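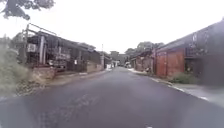
3. Setting up your first training session

I wrote this part for the coaches at Bataineh, but it'll do for any club using Grolura (the rugby side of it, anyway!).

1. Open Grolura and tap New Squad. Type in the names, or pull them over from last season if you've still got the file.

2. Pick a session length. I go for 60 minutes with the juniors and keep the last bit for touch rugby, as they moan if I don't.

3. Set the drill timer to 45 seconds. Three goes each, then swap the lines.

Note: the timer carries on when your phone locks. I love this, but do remember to stop it before you drive home.

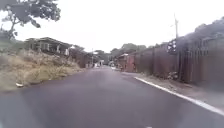
Cautions

Don't turn on contact drills for anyone whose medical form is blank. Grolura will let you, so check first.

Save before you switch squads! I lost a whole Monday plan that way.

4. Tap Share and send the plan to your helpers. If it won't go through, message me, Aminu Eze, and I'll add them by hand.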